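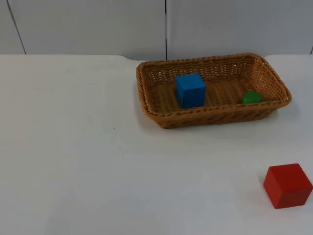
伊莎贝尔·卡里耶（Isabelle Carrier）回复我上一条：预算表里为什么没有写备用的夹爪？坏了一个，整个工作台就停下来，损失比夹爪贵。

她问得对。我昨天只写了机械臂和控制器，别的还没有写完。今天我把采购计划分成几条慢慢发，中文不是我的母语，有写错的地方请大家指出来。

1/
我们的任务很简单：把小物件放进篮子，再拿出来，按颜色分开。方块、圆的东西、编织的篮子，都是便宜的东西。贵的是其他一切。做预算的时候，请不要从任务的难度来猜价格，我第一次就是这样猜错的。

2/
目前有两家的报价。Baidoo 的报价单写得很细，每一根电缆都有一行。Taverard 的只有一页，总价低一些，可是安装和培训不在里面。我写信去问，他们说“可以另外商量”。对做预算的人来说，这句话等于没有数字。

3/
双臂工作站需要 2 套夹爪，这是最少的。按照伊莎贝尔的建议，我现在加了备用的。夹爪的指垫也要另外买，Baidoo 的目录里一包是 113 欧元。我觉得贵，但是自己切橡胶片，每一片的厚度不一样，抓方块的时候位置就会偏。

4/
桌子。很多人把桌子忘记了。我们选白色、哑光的桌面，因为亮面会反光，相机不喜欢。带隔板的那一种要 469 欧元，运费另外算。先量门的宽度，再下订单！我们在 Grerndale 的旧房间，桌子进不去，只好退货，退货的运费也是自己付的。

5/
篮子比我想的麻烦。塑料盒子的边是直的，容易抓，也容易算。编织的边又粗又不平，夹爪碰到以后篮子会跟着移动。但是客户的仓库里用的就是这种篮子，所以测试也必须用。预算里写“测试物品”一行，金额很小，不过请一定保留这一行，不然以后每买一个方块都要重新申请。

6/
关于维护合同：Taverard 第一年免费，第二年开始收费，价格现在不肯写下来。Baidoo 从第一天就收费，可是价格固定。我的领导喜欢免费的，我喜欢固定的。这个问题还没有决定。

7/
时间也是预算的一部分。交货期大约 2 个月，这是从付定金那天算，不是从签字那天算。如果二月才付定金，夏天以前我们大概不能正式开始。我已经把 Brultthorpe 项目的开始日期往后推了。

8/
有人私信问我，可不可以先买一只手臂，以后再加第二只。可以的，但是控制器要一开始就买能带两只的型号，底座的孔也要提前打好。我问过两家，以后再换控制器都不便宜。

9/
还没有填的几行：保险、急停按钮的延长线、相机支架。相机支架我不知道应该算“设备”还是“耗材”，财务部门给了我两个不同的回答。等他们给我一个书面的，我再更新表格。

1/22/19

评论

小北风：指垫可以问问能不能混着订不同硬度的，我们买了一整包硬的，后来都没用。

Lao_K：第 8 条很有用，我们就是后来换的控制器，心疼。

木木在路上：求表格模板，空的也行。

伊莎贝尔·卡里耶：谢谢你加了备用的。保险那一行请不要留到最后。

搜索本站内容　请输入关键词　搜索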